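Storkus Brick Mosaic Guide
Section 2: Preparing the baseplate and laying out bricks

Read this section before you open the pattern book. Set-up takes about 7 minutes the first time.

2.1 Choosing a surface

1. Pick a flat, hard tabletop that does not rock. A wooden table works well. Do not build on a tablecloth or carpet.
2. Wipe the table with a dry cloth. Grit under the baseplate will scratch both surfaces.
3. Lay the baseplate on the table, studs up. Leave free table space on one side for the bricks.
4. Press lightly on each corner. If a corner lifts and springs back, see 2.4.

Note: Overhead light can cause glare on a gray baseplate and make the studs hard to count. Turn the plate or move the lamp until you can see every row.

2.2 Laying out bricks

Take out only the bricks for the step you are working on. The rest stay in the tray with the lid closed.

5. Find the brick list at the top of the pattern page.
6. Set the bricks down beside the baseplate in two loose columns. They do not need to be straight, but they should not touch each other.
7. Keep light colors apart where you can. White and cream are easy to mix up in the evening, and so are the two blues.
8. Check the layout against the list before placing anything.

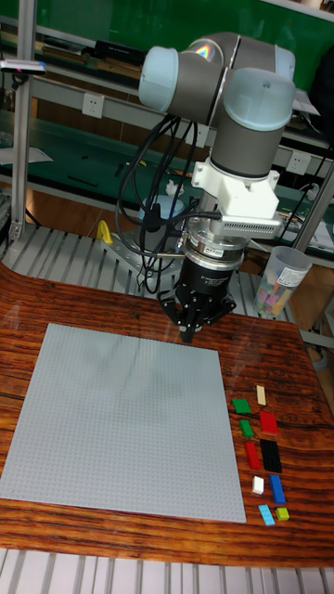
Left-handed builders may prefer to put the columns on the left. The patterns in the Zoller and Hsiao sets can be followed from either side, but the Skeltumow border pattern is printed for bricks on the right. Turn the page upside down if you work from the left, and turn the baseplate to match.

2.3 Placing the first brick

9. Count studs from the near left corner, along first and then up.
10. Set the brick on the studs without pressing and check its position.
11. Press straight down with your thumb until it seats. Long bricks need pressure at both ends.

Caution: Do not pry bricks off with a knife or screwdriver. Use the separator supplied in the tray.

Caution: Small parts. Keep away from children under 3.

2.4 If the baseplate does not lie flat

Place it studs down on a clean towel, cover it with heavy books, and leave it overnight. Do not use a hair dryer or hot water. Wash baseplates by hand only, in water no warmer than 38°C, and let them dry fully before storing.

Continue with Section 3, Borders and Corners.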